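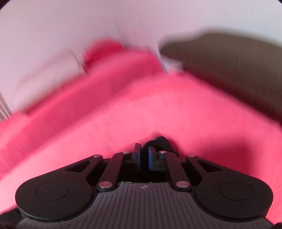 4.2 Why employers leave work-sharing plans early

Work-sharing programs let an employer cut the hours of a group of workers instead of laying some of them off. The workers then draw a part of their weekly unemployment benefit to match the lost hours. Most of the writing on these programs asks why so few employers sign up. This section looks at a smaller question: why employers that have already signed up drop out before the plan runs its full term.

The records cover 3,064 plans approved in the Jurnwood and Trikineck labor districts. Of these, 700 were ended by the employer ahead of schedule. Plans that ended early because the business closed are left out of both numbers, as are plans the agency itself canceled. We counted a plan as ended early when the employer sent a written notice and did not file a new application in the same quarter. Employers that let a plan lapse without notice are treated in Section 4.4.

The notice form has a box for the reason, but it is not required, and many employers left it blank or wrote only "no longer needed." We therefore read the letters attached to the notices and spoke by phone with payroll staff where the letter was unclear. Two reasons came up far more than the rest.

The first was a return to normal hours. Orders picked up, the cut in hours was no longer wanted, and the employer saw no point in keeping the plan open. From the agency's side these are good outcomes, although the current reporting rules group them with every other early ending. An employer that comes back to full hours and then slows down again must start over with a new application, and several payroll clerks said they would have kept the plan open had they known that a week with no reduction did not break any rule.

The second was the weekly certification. Each week the employer must report the hours worked by every person in the affected unit. For a plant with one shift and one pay rate this is a short job. For an employer with rotating shifts, or with workers who move between units, it can take most of a day. The packing firm Kubo kept a plan open in Jurnwood until November and then ended it, although hours there were still below normal. Its notice says that the payroll office could not keep up with corrections. Jaka, a smaller firm in the same district, gave much the same account.

Sheena Gourlay, who handled employer accounts in the Trikineck office during the study period, told us that corrections were the main source of calls. A single wrong entry held up payment for the whole unit under the older system. Workers then called the employer, and the employer called the agency. The rule was changed on 18/09/2023 so that a wrong entry now holds up payment only for the worker concerned. Our records stop too soon after that date to show whether fewer plans end early as a result.

Plan size mattered less than we expected. Small plans ended early nearly as often as large ones once shift pattern was taken into account. Union coverage made a difference only in Trikineck, where the union must sign the notice as well as the application.

Two limits should be kept in mind. Letters were written by the employer, and workers' views are not recorded in them. Also, a firm that found the certification hard may still have written "no longer needed" to keep the letter short. The share of early endings due to paperwork is likely higher than the letters show.

Figure 2. Black hand-held gripper and bright pink fabric.

Share
2 comments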